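Zurkideck Tabletop Simulator – Set-up Guide
Section 4: Loading and checking your first table 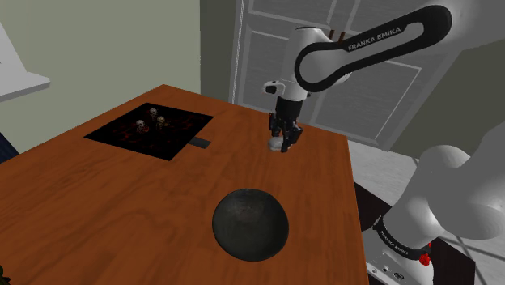 Section 4 takes you from a fresh install to a table you can run a pick job on. Set aside half an hour for it the first time. By the end you will have one room, one table, one arm and a handful of props, all saved under a name of your choice. The starter rooms are plain, with a wood-grain table, a gray paneled door behind it and pale walls, and the arm is a Franka Emika model on a white pedestal beside the table. Props can be as ordinary or as odd as you like. A dark bowl near the front of the table and three little skull-headed figurines on a black mat load the same way as any cup or block.

You should have finished Section 3 (license key and graphics check) before you start. If the graphics check ended with a yellow warning you can go on, but keep the prop count low until you have read Section 9.

4.1 Before you start

Close any other program that uses the graphics card. Have your license key at hand, as the program asks for it again the first time you open a room. The starter pack, called Brellell, must be in the same folder as the program. If you moved it during the install, move it back now.

Caution: Do not connect a real arm to the computer while you work through this section. The live link is off by default, but a settings file carried over from an older version may turn it on. Unplug the network cable to the arm controller until you reach Section 11.

4.2 Open a room

1. Start Zurkideck and wait for the main window. The first start takes longer than later ones.
2. Click File, then New Table.
3. Choose Brellell from the list of packs.
4. Pick a kitchen room. Rooms with a number of 2 or lower are the lightest and are best for a first try.
5. Click Load. A bar at the bottom of the window fills from left to right.
6. When the bar is gone, press the space bar once. The clock at the top right should begin to run. Press the space bar again to stop it.

Note: If the room loads with no walls, your copy of the pack is incomplete. Delete the pack folder and download it again. Repairing it from the menu does not fix this fault.

4.3 Place the arm

1. Open the Arm tab.
2. Choose the arm model and click Add. The arm appears at the default mounting point.
3. Check the mounting point against the table edge. To change it, drag the pedestal with the right mouse button held down.
4. Click Home. The arm moves to its rest pose with the gripper pointing down.
5. Use the height slider to bring the gripper down toward the table. Stop at 65 on the slider. Below that value the fingers can pass into the table top on some rooms.
6. Click Open, then Close. Both fingers should move by the same amount.

If only one finger moves, remove the arm and add it again. If this does not help, check that you have not loaded two gripper files at once – the Arm tab lists them at the bottom, and there should be a single line.

Caution: The Home button does not check for props in the way. Clear a path first or the arm will push through whatever is on the table, and you will have to reset the props one by one.

4.4 Add props

The Brellell pack has 138 props. More can be added from your own files (see Section 7).

1. Open the Props tab.
2. Type part of a name in the search box, or scroll the list.
3. Click a prop once to pick it up and once more over the table to set it down.
4. Turn it with the Q and E keys.
5. Put flat items such as mats down first. Anything placed after them will rest on top.
6. Keep large props out of the space between the arm's base and the item you want it to pick up.
7. Press the space bar and let the clock run for a few seconds so that everything settles.
8. Stop the clock and look at each prop from the side. Nothing should hang in the air or sink into the table.

Tall, narrow props may fall over when the clock starts. Set the Rest option to Firm for these. Firm holds a prop still until something touches it.

Note: Deep bowls use a simple outer shape by default, so small items dropped into them will sit on the rim as if there were a lid. Select the bowl, open Shape and choose Hollow. This slows the program down a little. Use it only on bowls the arm has to drop things into.

4.5 Run the grip check

1. Choose one small prop and mark it as Target.
2. Click Check, then Grip.
3. The arm moves over the target, lowers, closes and lifts.
4. Read the result line under the main view. It shows Held, Slipped or Missed.

Slipped means the fingers closed on the prop but lost it on the way up. Raise the Friction value by one step and run the check again. Missed means the fingers closed beside it. The usual cause is a prop that moved while settling, so mark it as Target again and repeat.

Error 2651 means the target is out of reach. Move it closer to the base.

4.6 Save your table

1. Stop the clock.
2. Click File, then Save Table As.
3. Type a name with no spaces.
4. Leave Save Arm Pose checked if you want the arm to start where it is now.

Tables saved before the September update open normally but lose their Rest settings. Set them again and save under a new name.

4.7 Getting help

Troltcombe answers set-up questions by email on working days and on Saturday until noon. Attach the saved table and the log file, which is in the folder named Esteban inside your user folder. Questions about school and lab licenses go to Araceli Lozano at the same address.

Next: Section 5, Recording a run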